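Le rangement, ce placement qui ne rapporte rien

Il y a dix ans, on rangeait quand la belle-mère s'annonçait. Désormais on s'y abonne. Des applications vous notifient l'état supposé de votre placard, des consultantes facturent la demi-journée pour trier des torchons, et les grandes surfaces de bricolage ont agrandi, sans le crier sur les toits, le rayon des boîtes vides. Vendre du vide en plastique à des gens qui se plaignent d'avoir trop de choses : il fallait y penser, et je ne suis pas sûr qu'il faille s'en réjouir.
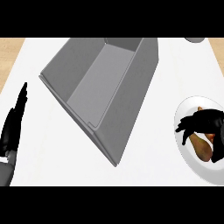 Nantes, janvier

La saison bat son plein. Les catalogues de décembre poussaient à remplir la maison, ceux de janvier poussent à la désemplir, souvent sous la même enseigne. Tidine, dont la boutique du centre a remplacé un marchand de journaux, propose en ce moment un « parcours sérénité » à 142 euros. Pour ce prix, on reçoit un questionnaire, neuf bacs de tailles assorties et un accès de quatre mois à des vidéos. J'ai rempli le questionnaire. Il m'a demandé si mes objets me regardaient avec bienveillance. J'ai coché « parfois ».

Le résultat est tombé dans la minute : profil « accumulateur doux ». Un ami qui vit dans une pièce presque nue, avec un matelas et deux casseroles, a fait le test le même soir. Accumulateur doux, lui aussi. On lui recommandait les mêmes neuf bacs.

La concurrence fait mieux dans le genre grave. Sustumetti, qui se présente comme une « maison de méthode », a déplacé la question vers le prestige. Chez eux on ne dit plus boîte, on dit volume. On ne jette pas, on « restitue ». La formule complète, avec deux visites à domicile et un plan de circulation des affaires saisonnières, monte à 1 882 euros, hors mobilier. J'ai demandé ce qu'il advenait des objets restitués. On m'a parlé de partenaires, au pluliel et sans nom. J'ai reposé la question par écrit, j'attends encore.

Le discours commercial s'appuie volontiers sur la science, ou sur ce qui en tient lieu dans une brochure. Le désordre fatiguerait, ferait grossir, ruinerait le sommeil et les couples. Que l'on vive mieux dans une cuisine où l'on retrouve l'ouvre-boîte, je veux bien le croire. De là à conclure qu'un tiroir compartimenté soigne l'angoisse, il y a un saut que les brochures franchissent sans élan. Les gens débordés ont des maisons en désordre ; on peut se demander si c'est la maison qui les déborde, ou le travail, les horaires décalés, le petit dernier qui tousse et un logement trop petit pour ceux qui y habitent.

Ce dernier point n'intéresse guère les vendeurs de méthode. Dans un deux-pièces où dorment quatre personnes, la boîte de plus est une boîte à enjamber. Les intérieurs des catalogues ont tous un cellier, une buanderie, un dessous d'escalier. On y range très bien, en effet : on y range ailleurs.

Reste le volet numérique, le plus comique. Kwak, une application qui promet de retrouver n'importe quel objet de la maison, suppose qu'on ait d'abord saisi chaque objet de la maison. J'ai tenu un après-midi. J'ai enregistré le contenu de la salle de bains et la moitié du buffet, puis j'ai cherché mon chargeur pendant que le téléphone, un vieux Wiko, s'éteignait. L'application savait où était le coton. Elle me l'a rappelé le lendemain matin à sept heures, avec un petit confetti.

On me répondra que personne n'est obligé d'acheter. C'est exact, et l'argument a le défaut de servir à tout. Une mode du rangement produit aussi sa petite honte, celle des gens qui reçoivent dans l'entrée et ferment la porte du salon. Autrefois on s'excusait de la poussière. On s'excuse maintenant de posséder un carton de câbles.

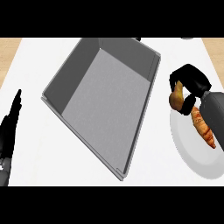 Une lectrice de Rezé, à qui j'avais fait lire une première version de ces lignes, me trouve injuste. Elle a payé la visite à domicile après un deuil, écrit-elle, et « pour une fois quelqu'un restait dans la pièce pendant que j'ouvrais les placards ». Les bacs, elle les a donnés depuis. La méthode, elle l'a oubliée. Mais elle n'aurait pas ouvert ces placards seule, et elle repaierait.

Je la crois volontiers. Je remarque seulement que ce qu'elle décrit ne figure sur aucune des brochures que j'ai rapportées, et qui s'empilent depuis trois semaines sur le coin de mon bureau, entre l'imprimante et un carton de câbles.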